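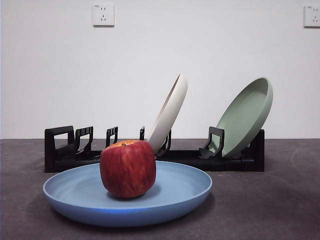
Plates, an Apple and a Black Rack: A Small Kitchen Gallery

Posted April 8, 2020

I have been meaning to put this little gallery together for weeks, and with everybody at home and washing up three times as often as usual it seemed a good moment. Regular readers of Trurora will know that I am fond of plain things that get used every day, and there is hardly anything plainer than a plate standing in a rack. Our last gallery (the tea towels, back in June) brought in 426 letters and messages, a good many of them asking what we keep our own plates in, so I hope this goes some way towards answering you all!

The plates are the ones we call the Jarman set in our house, after the market where I found them, and they come in soft colours that look well together without matching too closely. I had wanted white ones, I must admit, and stood dithering at the stall for a very long while before the colours won me over. They have been in use ever since, mostly for toast and for cake when there is any.

Green at the End of the Row

I do love a pale minty green in a kitchen. It goes with nearly everything, it is kind to a boiled egg, and against a black rack it looks fresher still. When a plate stands on its edge you notice the thickness of the rim, which you never think about when it is lying under your supper, and I have come to like a good rounded rim because it is so much easier to get hold of with soapy fingers.
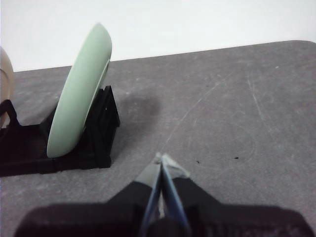 Blue, Cream and Green Together

Everyone has their own way of filling a rack. My mother put the biggest at the back and worked forwards, and my aunt across the road simply put things wherever there was a gap and let them drip. I go by colour these days, purely for the pleasure of it, and I will quite happily move a plate from one slot to another and back again before I am satisfied (the kettle has usually boiled by then). If you have an upright rack, do leave a bit of breathing space between one plate and the next, and give the base tray a proper rinse every so often, as a ring of limescale creeps up on you.

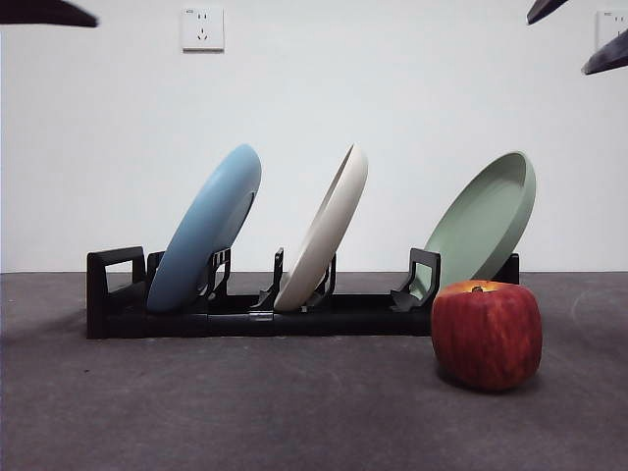

Three plates leaning the same way, with a red apple for company.

The apple has become a bit of a habit with me. I had one on the side the first time I tried arranging the plates, and the red was so cheerful next to those quiet colours that I have kept it up. Any crisp eating apple will do, and you can have it with a piece of cheese afterwards.

A Bit of Clear Surface

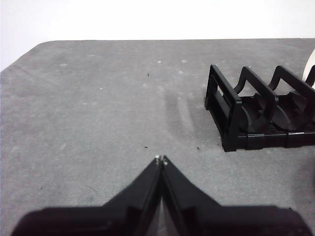 Half the battle in a small kitchen is having somewhere to put things down. Ours measures 102 inches from the door to the window, and for years every inch of it was covered in jars, post and the good scissors. I have grown very attached to a grey top with a speckle in it, and a rounded corner is a blessing to anyone who walks about with a tray and bruises easily. A plain white wall behind helps as well, and makes even a narrow room feel lighter in the mornings.

Next time I should like to do mugs. If you have a favourite, chipped or otherwise, please send it in to the Trurora letters page with a line or two about where it came from, and I will fit in as many as I can.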